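Small plastic drawer units: setting up, loading and keeping them running
Last updated: September

We use cookies to remember your preferences and to count visits to this page. Accept | Manage settings

A two-tier plastic drawer unit is a light box with two trays in it, and most of its faults follow from that. The walls flex, the runners are moulded into the walls, and the whole thing weighs very little when empty. The notes below cover units of the tabletop size, for sewing notions, stationery, small kitchen items and workshop oddments. They don't apply to floor-standing towers on castors.

1. Position

Decide which way the drawers will open before anything else. The tray needs clear table in front of it equal to its full depth, plus the width of a hand. On a narrow worktop it is often better to turn the unit so that the drawers open along the length of the table. A tray pulled out over the front edge of a worktop gets caught by sleeves and hips.

Check for level with the trays in place. A unit with one foot on a folded cloth and three on bare table will twist slightly, and the upper drawer will bind on one side. If the table is covered, either put all four feet on the covering or fold it back so that none of them are.

2. Table covering

Printed PVC or coated cloth is adequate. A pattern with veining hides light scratches but it also hides pins, clear beads and small screws, so sort those over a plain tray or a plain-coloured part of the cloth. Smooth the cloth towards the edges before the unit goes down. Creases trapped under the feet become permanent within a few weeks, and they return after ironing.

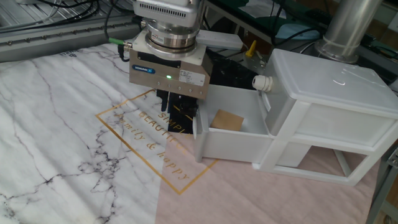

Paula Onu disagrees on the covering: she took hers off altogether after the unit crept backwards every time the drawer was shut, and found that bare laminate with a square of rubber mesh under each foot held it better than any cloth.

Rubber mesh does work. Cut the squares slightly smaller than the foot so that they don't collect fluff. Replace them when they harden. On varnished wood, lift them every couple of months, as some types leave a mark. On coated cloth I have had less success: the mesh holds to the cloth and the cloth then moves on the table, so both layers need fixing.

3. Loading

Heavy items go in the lower drawer. This is standard advice and is ignored constantly. With the upper tray loaded and fully out, the weight is well forward of the front feet, and a light unit will tip. If the upper drawer must hold something heavy, put the same weight or more in the bottom one first.

Open one drawer at a time.

Fill to two thirds of the tray height. Anything standing proud of the tray wall will catch on the underside of the frame or the lid, usually at the back where it can't be seen. If a drawer stops short of closing, don't push. Take it out completely and look behind it. On the Kolev pattern, and on most of its copies, the tray lifts at the front by a few millimetres and then comes free.

Small loose items need dividers. Offcuts of card are sufficient. Cut the card to the inside width of the tray plus 2 mm so that it holds itself by friction, and score it where it has to bend. Thin card sags in a damp kitchen; use corrugated with the flutes running vertically.

Wooden blocks, cotton reels and similar solid pieces can be stored without dividers if they are packed in a single layer. Stacking them in a shallow tray leads to the jamming described above. 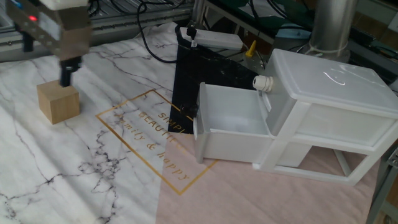
Blocks of bare wood should be dry before they are shut in. There is little air movement inside a closed plastic tray, and the smell of damp timber transfers to paper and fabric kept in the same unit. Leave them out overnight on a rack or on newspaper.

4. Knobs

Push-fit knobs work loose. Screwed knobs work loose more slowly. In both cases the hole in the drawer front wears oval, and after that no amount of tightening will help for long. Fit a nylon washer inside and outside at the first sign of movement. For push-fit types, a single turn of PTFE tape around the stem takes up the slack.

Avoid glue. Solvent adhesives craze clear and frosted plastics, and a knob that has been glued and then knocked tends to take a piece of the front with it. Marius Mocanu sent in a repair using an M4 machine screw through a penny washer, and it has held on my own unit through two house moves.

Pull from the knob squarely. Pulling a wide tray from one corner racks it in the runners.

5. Runners

Clean before lubricating. Dust and fibre pack into the back corner of the runner, where the tray then stops short. A dry toothbrush will clear most of it. Then use a candle stub or a little furniture wax on the underside of the tray edges only. Oil and petroleum jelly should be kept away; they hold dust and can soften some plastics.

If the upper drawer is stiff and the lower one is free, the lid is the likely cause. Weight stored on top bows the panel and presses the side walls outwards or inwards. Clear the top and try again before doing anything else.
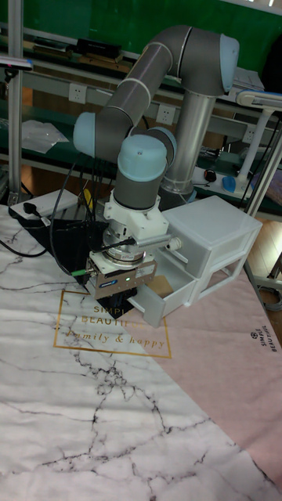
Where both drawers are stiff, check the frame for twist. Remove the trays, stand the unit on a flat surface and press on each upper corner in turn. Any rocking should be taken out by re-seating the legs in their sockets. These are push-fit and one is frequently short of home — a firm tap with the heel of the hand is enough.

6. Cleaning

Warm water and washing-up liquid, soft cloth, dry at once. Gloss white scratches easily and shows it under a ceiling light. Cream cleaner and the green side of a sponge will both dull it for good. Frosted panels hide scratches but hold grease, and in a kitchen they will need washing twice as often.

Yellowing from sunlight can't be reversed in any way I would recommend. Turn the unit away from the window.

Ink marks: surgical spirit on cotton wool, tested first on the back.

7. Labels

Label the tray, and leave the frame alone. Trays get swapped over during cleaning and the label should travel with the contents. Low-tack paper tape is adequate. Remove it within the year, or the adhesive stays behind.

Subscribe to the newsletter for new tips by email. You can unsubscribe at any time.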